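Erkgate Simulation Kit, Cable Routing Module
Acceptance Review Checklist
Supplier: Bultus
Site: Grovelstead evaluation office
Module ref. 2578

1. License and install
Package installs from the supplied archive. PASS
Comment: Free space of 600 MB required; stated correctly in the setup guide.

2. Gripper model
Fingers, linkages and pivot joints render without gaps. PASS
Cable does not pass through finger surfaces. PASS, wrist view only 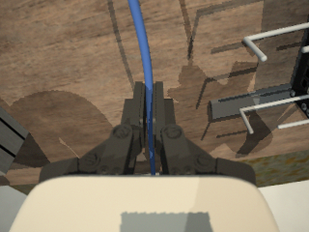

Item 2, wrist view: cable between fingers, hooked rods at right.

Comment: Shadow edges on the wrist housing and table are jagged. Cosmetic. Supplier to advise whether a higher setting is offered.

3. Workspace
Arm base rests on tabletop. PASS
Rack feet rest on tabletop. PASS
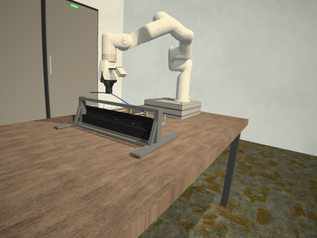

Collision shapes for the rack are to be checked against the Yau plug-in before purchase. OPEN

4. Stability
Continuous run of 1369 cycles without a crash. PASS
Log file complete at end of run. FAIL
Comment: Entries stop after cycle 973. Bultus has been asked for a corrected build.

5. Documentation
Joint limits listed. PASS
Cable stiffness values listed. NOT SUPPLIED

Result: Conditional. Items 3, 4 and 5 to be reviewed again in March.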